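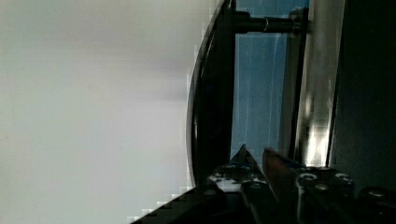 Blue translucent panel with black rod and silver ring, Iltdale practice room. Light scratches are visible on the surface.

Iltdale Practice Room: Interim Progress Report to the Witomau Fund

Submitted by Morven Nisbet, Project Manager
13 Dec 2019

1. Purpose of this report

The report covers the second period of the grant awarded for the refitting of the practice room at Iltdale. It sets out the work completed, expenditure against the agreed budget lines, matters outstanding and one change for which the Fund's approval is requested. The first report was submitted in May and should be read alongside it.

2. Work completed

The room has been cleared, cleaned and redecorated. Shelving from the former store has been moved to the corridor side, and the worktops have been reset to a single height as agreed at the start of the project. Lighting was replaced in full. The electrical certificate has been received and a copy is held in the project file.

The furniture and fittings transferred from our Dunbar premises have been recorded in a new inventory. This lists 468 items, from cupboards and panels down to individual brackets, rods and hand tools. Each entry gives the location of the item, its condition and any repair needed. The previous list had not been revised for several years and included a good deal that was no longer on site. Items missing from the shelves have been struck off after a second search.

3. Condition of fittings

Most of the transferred fittings are fit for continued use. The principal concern is surface wear to the blue panels. The panel shown at the head of this report has faint vertical streaks and scratches, including a thin pale streak down the middle. It has been graded as cosmetic wear under the inventory scheme and no replacement is proposed in this period.

Staff have been asked to use soft cloths only on the panels and to keep abrasive pads for the worktops. Rods and brackets will be checked at the start of each term, with the result entered against the item number.

4. Expenditure

Spending remains within the total award. The redecoration line was underspent by £300, as the corridor wall did not require replastering. The storage line is overspent by £168 on account of additional shelf supports. A sum of £1000 remains set aside for seating and has not yet been committed.

We ask the Fund to approve the transfer of £168 from redecoration to storage. The remaining £132 would be held for minor repairs.

5. Matters outstanding

Delivery of the seating has been delayed. The supplier, Rusari, has confirmed that the chosen model is available but not in the colour ordered. We have asked for samples of the alternatives and expect to decide early in the new year.

Two cupboard doors do not close properly and have been reported to the joiner. The labels for the upper shelves are printed but have not been fixed, pending a final decision on where the measuring equipment is to be kept.

6. Use of the room

Small groups have been using the room since the electrical work was signed off. Supervisors report that the revised layout makes it easier to set out and put away materials between sessions. They have asked for one additional lockable cupboard, which could be met from existing stock at Dunbar at no cost to the grant.

7. Next period

Work will concentrate on the seating, the remaining labels and the cupboard doors. The inventory will be checked again once the seating is in place, and a revised copy will be supplied with the final report. Receipts for the present period are enclosed separately.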